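The Lower Town List

In Siltuvport the list of the lower town was kept in a green folder, and in the year I came to work in the harbour office the folder was given to me. It had 1,127 addresses in it. Next to each address was written how many persons lived there, if they had a boat, if they could walk up the hill alone, and who must knock on the door when the river came.

I was not born in Siltuvport. I came from Oment, where the land is high and the only water one is afraid of is in the cellar. My supervisor thought that this was good. She said that a person from the town would write down what he already believed, but I would have to go and ask.

So I went and asked. I walked the streets with the folder in a plastic bag, every afternoon from two o'clock until it was too dark to read the numbers on the doors. People were polite. They gave me tea and told me about the old flood, and every one of them showed me on the wall with his hand how high it had been, and it was never the same height. I wrote down the persons and the boats. I did not write down the heights, and later I was sorry for this. 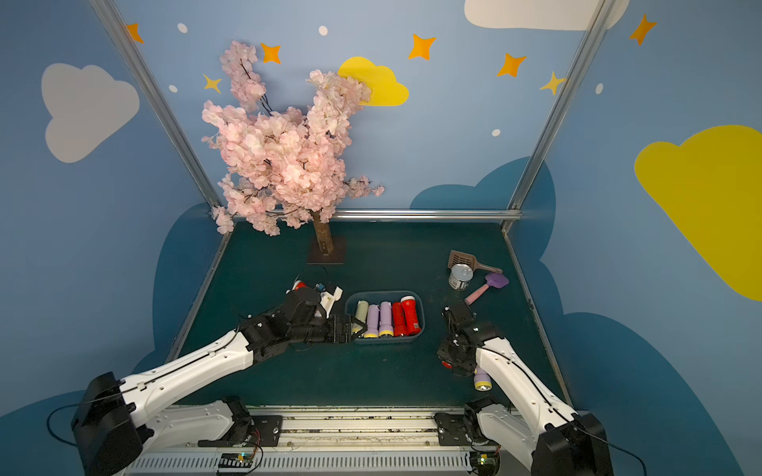 Orange stars and yellow clouds

At the end of Esquivel Street, behind the rope works, there was a house which was in the folder with a question mark. Somebody before me had made it in pencil and somebody else had gone over it with ink. I knocked four times on different days. The fifth time an old man opened, with a spoon in his hand.

"You are from the list," he said.

I said yes, and I asked how many persons lived there.

"It depends on who you ask."

I told him that I was asking him. He thought about it for some time, and then he let me in. There were two chairs at the table and two plates on it. He put out a third plate for me and we ate soup. The other chair stayed empty, and he did not look at it, but when he passed the bread he passed it around that side of the table.

"Write two," he said, when I had my pencil ready.

"Is the second person able to walk up the hill?"

"She is quicker than me."

I wrote two. I should perhaps explain that the list was a serious paper. The school on the hill was prepared according to it, and so was the bread, and so were the blankets, which we had counted that spring, 1,257 of them, in a room that smelled of mothballs. If I wrote two, there would be a blanket for two. I knew this and I wrote it, and I put the question mark out with my rubber, as far as the ink allowed.
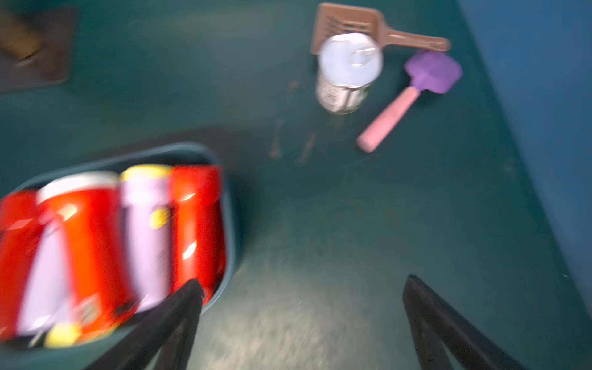 Issue 44 — page 125

The water came in June, when it was not expected. The rain had fallen far up the Pendamari, in places I had never seen, and over our town the sky was quite clear. At twenty past three in the night the telephone rang next to my bed, and the voice said only the word that we had agreed on. I had said this word so often in the exercises that for a moment I did not understand it.

I took the folder. On the stairs I noticed that I had two different shoes on, and I went on with them.

The knockers were already in the streets. It is a strange noise, a town being knocked upon. It began near the harbour and came up towards me, door after door, and behind it the lights went on. People came out with the things they had decided about years before, and with other things also, a clock, a pan with the lid tied down. One boy carried a drawer. Most of them were quiet. They went up the hill on the left side of the road, as we had asked them, and left the right side free for the carts.

The man who should have knocked at the rope works had a fever and was himself being carried. I saw the line in the folder with no mark next to it, and I went down.

There was water on Esquivel Street, not deep yet, moving slowly in the wrong direction. I knocked once. He opened immediately, in his coat, with his hat on. He stepped out and then he stood there and held the door.

I also waited. I don't know how long it was — the water had reached the second step when I next looked at it. Then he nodded, pulled the door closed and tried the handle twice.

"Now we can go," he said.

We went up the middle of the road, because he left a place on his right, and I did not want to walk in it, so I walked on his left with my hand under his elbow. He was slow. Two times he said "wait for us", but not to me.

At the school gate my supervisor was sitting with the second copy of the list and a lamp. She asked for the address and I gave it. She put her finger on the line.

"Two," she read, and she looked up at him and then at me, at my shoes, which were full of water.

"Two," I said.

She made the mark, and she took two blankets from the pile and laid them over his arm.

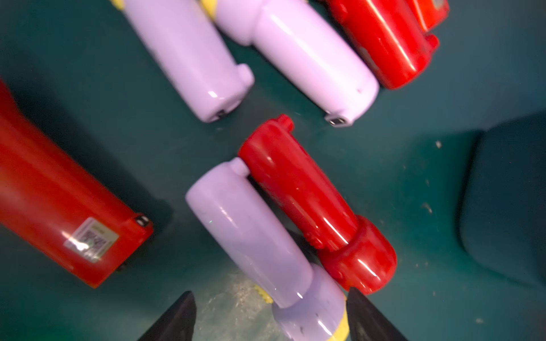 Three lavender, four red

In the autumn we did the list again from the beginning. The house at the rope works had a brown line on its wall, a little below my shoulder, and this time I measured it and wrote it in the margin. He had painted the door. There was soup, and I took the chair I had been given the first time.

"How many persons?" I asked, with the pencil.

"You have it there already," he said, and cut the bread.

Comments (4)

Reader in Oment
I read this on the train and missed my station. The two blankets!! We do have floods in Oment by the way, ask my sister about her garage.

Hill side
My father was a knocker in our village and he said the same about the noise. He could not stand to hear anybody knock on wood after that, even for luck. Thank you for writing it.

Anonymous
A small point, would they really send the office clerk down into the water alone? Where I worked you went in pairs, always. Otherwise a good story.

Reader in Oment
@Anonymous she came back as three, so I think it is all right.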